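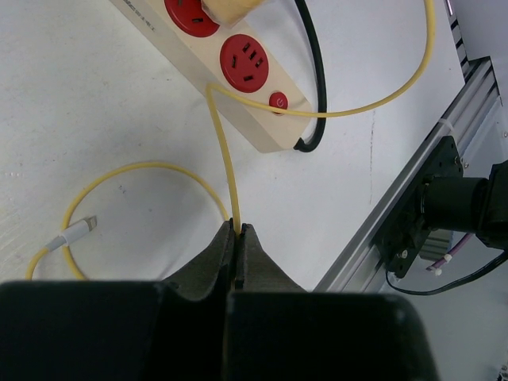
Speaker notes, Nultholm meetup, November 1, 2018
Title on the program: "The gripper that would not let go"

Opening (keep it short, they have just eaten)

Thank you all so much for coming, and thank you to the people at Modisar for lending us the room and for finding a projector cable long enough. I was asked to talk about something our team did well this year, and I thought about that for a while, and then I wrote back and asked if I could talk about the worst afternoon we had instead. They were very kind about it.

So, Tazi. Most of you have met Tazi at one of these evenings. It's our cable handling arm, two fingers and a wrist camera, and its whole job in life is to pick up a cord, carry it where it needs to go and leave it there. Cords are miserable things for a robot (if you have ever tried to untangle a drawer full of chargers you already have sympathy). They bend, they roll, they catch on whatever is next to them. A thin yellow cable on a white table looks like an easy target, and the finding of it is easy. Holding it nicely is where the trouble lives.

What happened

It was March, and we were running a long test. 500 grasps in a row was the target, pick up the cable, move it, open, go home, start over. We had got through the first few hundred with nothing worse than a dropped cord now and then, and I remember we had all started to relax, and someone had gone off to make tea.

Then on one of the grasps the fingers closed on the cable and the arm started its move, and the cable had hooked itself behind the corner of a power strip. The arm kept pulling. It pulled the strip across the table, quite slowly, and the plug came partway out of the socket with the power still on. You could see a bit of metal pin. One of us hit the stop button.

And here is the part I want to spend some time on. The arm stopped, exactly as it should. The fingers stayed shut. So now we had a stretched cable, a live plug half out of its socket, and a gripper holding on to the other end with everything it had.

(Pause. Let them think about what they would do next.)

What we did, which I am not proud of, is that one of us reached in. Nobody was hurt, I'm glad to say. But a hand went between the fingers and the strip before the wall switch was off, and I was standing right there and I didn't say a word, I was looking at the robot!

Why it happened

Three things had to line up, and I'll go through them slowly.

The first was the force limit. Tazi does have one, and it was set at 12 newtons of pull, and that would have been fine. But the limit was only checked at the start and end of each move. In the middle there was a gap, and the snag landed in the gap. We had read that code many times. It looked sensible to every one of us.

The second was the stop behavior. When we built the gripper we decided that on a stop it should hold whatever it was holding, so it wouldn't drop things on people. I still think that is a reasonable choice for a heavy part. For a cord tied to something else it's a poor one, and we had never gone back and asked the question again when the job changed.

The third was the table. The power strip was inside the reach of the arm, because it was handy there and we wanted some clutter for the camera to deal with. It was real clutter with real power in it.

What we changed

The pull is now checked all the way through the move. If it goes over 8 newtons the arm stops and eases back toward where it came from, which takes the strain off before anyone touches anything.

There is a separate release button beside the stop button. We practice with it. I know that sounds silly, practicing a button, but please do it.

Any strip the arm can reach is unplugged at the wall before a run begins, and the person starting the run is the one who checks.

And nobody reaches in until somebody else has said the word "off" out loud. That one we borrowed from our friends at Lulia, who are much better at this than we are, and who were generous enough not to laugh when we told them the story.

We ran the long test again a few weeks later and let it go to 502, only because we were talking and forgot to end it. We had two snags, and the arm backed off on both.

Questions

Leave ten minutes. If it's quiet, ask how many people know what their own gripper does on a stop, open or closed. Give them time to answer. The settings sheet is on the table by the door for anyone who wants a copy.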